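Dicas para quem experimenta o kit de gavetas da Farkska

O kit ensina o braço a abrir e fechar gavetas pequenas, e vem com um simulador. Eu trabalhei com ele 14 tardes antes de o usar na oficina.
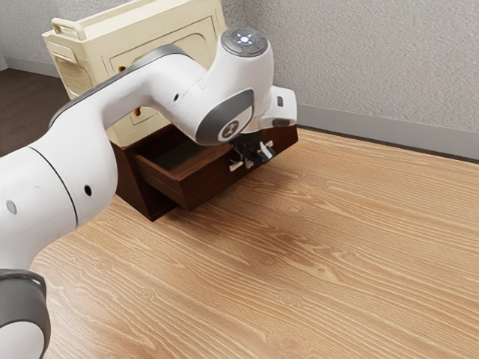 Comece sempre com a velocidade baixa. O valor de fábrica é 68 e eu uso 21 para a primeira abertura. Depois subo pouco a pouco.

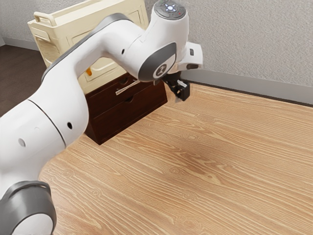 Clube de Automação Doméstica de Karnolstead

Guarde cada posição com um nome claro. "Gaveta cima" é melhor do que "teste 3". Antes de comprar, verifique também a folga entre o móvel e a parede.

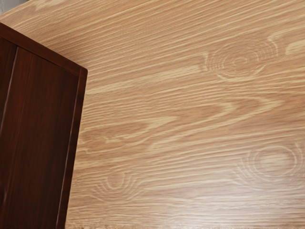
Miyuki Hayashi escreve que, para ela, o manual é curto demais na parte da calibração, e que só na segunda leitura encontrou o ajuste dos dedos.

Concordo com esta crítica. O preço da licença, 44 por mês, também me parece alto para uso em casa. 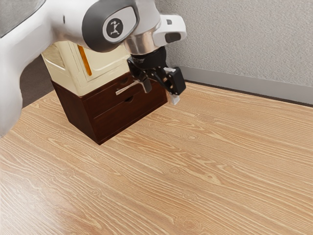
O simulador funciona sem o braço ligado?
Funciona, mas é preciso ativar a licença uma vez com internet.

Faça uma cópia das posições antes de cada atualização. Em março perdi as minhas.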